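Wipe the fingers first

I look after the bottle cell at Dudulcombe, and I have an opinion that gets me teased at every handover: most of what people call calibration trouble is dirt. Sticky, boring dirt on the gripper fingers.

Last June we had a run of dropped bottles, and everyone went straight for the software. Cường Cao retuned the grip force. Ulla Keskinen redid the wrist camera offsets (twice, bless her). I went along with all of it, and we lost 2 shifts before Lụa Ninh took a damp cloth to the soft fingers and the drops stopped. The counter on the cell said 3325 grips since anybody had last cleaned them. I was the one meant to be doing it, so I've no one else to blame!
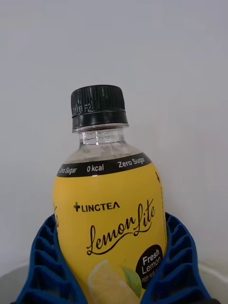
Soft fingers forgive a lot, and I think that's why we neglect them. A hard jaw that's out of line will crush something and you'll know by lunchtime. A bendy one just wraps itself round the bottle a bit crooked and carries on – and so do you, for weeks, until the ribs have gone tired on one side and every pick leans.

So my routine is dull. Cloth, then a squeeze of each finger by hand to feel for a soft spot, then one slow grip on a full bottle while I watch the wrist view. Only after that do I let anyone open a settings page. Berenice Tapia reckons I'm wasting ten minutes of good running time every morning, and she may be right on a quiet week. I'd still rather spend them with a cloth than spend an afternoon changing numbers that were fine to begin with.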